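Home | Workshop | Bench Notes | Old Posts | Contact

We use cookies to remember your settings. By staying on this page you agree to that. OK

Jul 12, 2018

So I finally gave the two-arm cell its proper service, after weeks of promising Wilmer Castaño I'd get to it. The right arm had been landing a hair to one side every time it came home, and I was sick of nudging it in software and pretending that was fine!

Power off first, then the shoulders. I went around the bolts with the short hex key and found 2 on the right base that turned way too easily. A bit of threadlocker, snug them down, leave them overnight. Teófilo Llanos lent me his little torque driver for this (I still have it, sorry Teófilo). 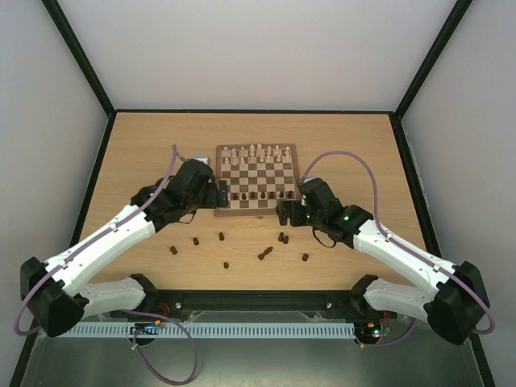 Cables are the part I fuss over most. They get dragged around on every move, and the spot that wears is always right behind the wrist, so that's where I run my fingers along the jacket looking for nicks. I like plenty of slack up there – the purple ones stand up in big loops past the grippers, and I'd much sooner have that than a cable pulled tight at full reach. The one hanging from the left side of the rail droops more than I'd like, so it's getting a clip.

Then homing. I ran the Condori routine 40 times on the right arm and wrote down where it stopped, and 36 of those were dead on. The other 4 were all from the first few minutes, so I'm going to let the servos warm up before I calibrate again.

Still to do in August: new finger pads, if Drillatska ever ships them.

Get new bench notes by email. Subscribe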